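## Sevora's new cooling block promises silence, but the figures are thin

Firum has announced the Sevora, a liquid cooling block that covers both the processor and the power stages on a handful of recent motherboards. It goes on sale in January 2026 at 204 euros, without a pump, radiator or tubing.

The company says the block keeps a busy processor at 60 degrees with the fans barely turning. It doesn't say which processor, how warm the room was or how large a radiator was doing the work. Begoña Ortuño, who manages the product line, told us fuller results would follow "once reviewers have had their turn". We asked for the test sheet and were sent the press release again.
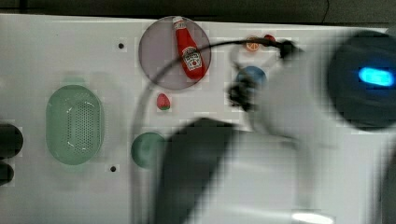 The block itself is nickel-plated copper under a clear acrylic top, with lighting that plugs into the board. Firum's last block, the Linulier, had much the same recipe and was sold with much the same claims. Owners complained that the plating dulled within a year — Firum blamed their coolant.

Only three boards are supported at launch. Anyone who changes motherboard later will need another block, and Firum offers no trade-in.

Decha Ratanaporn of the parts shop Limsakul has ordered a few and isn't expecting a rush. "People who want one already know they want one," he said. "For everyone else, a decent air cooler does the job."

The warranty runs for two years and doesn't cover leaks at the fittings, which are sold separately.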